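Against the Clever Gripper

Most shared workshops that build a robot cell start at the wrong end. Money and evenings go into the gripper, and the part is left to sit wherever it was put down. My argument is that a hobby build should spend its first 100 pounds on the floor, the walls and whatever holds the work still.

We learned this slowly on the Stillgate cell. The first version was an open bench with a printed hand on it, designed by Kobina Adjei, and it was a good hand. It missed the slot 44 times in 100 attempts. Märta Hedlund then fixed four panels round the work area and changed nothing else. The misses fell to 20. A block that slides against a wall stops at a known line – a block on an open bench stops anywhere.

The usual objection is that fixtures are cheating, and that a robot which needs a tray hasn't learned anything. Dela Frimpong makes this case at most of our meetings. I accept it for research. For a home build with two cheap motors and one patient owner, it sets a standard that the owner doesn't meet either. People use vices, stops and jigs all day.

Foam is a fair test piece for this. It is light, it gives a little, and it shows a bad angle early. A child's shape sorter also offers several hole types in one part, so the fixture need not change between trials.

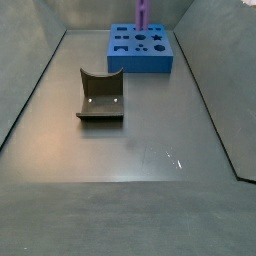 Purple block at the back row of the foam sorter, with the black L-shaped bracket standing to the left.

The screws in a bracket cost pennies and can be moved with a hand tool. Changing the hand means another print and another calibration. Until the position of the part is settled, I would leave the fingers alone.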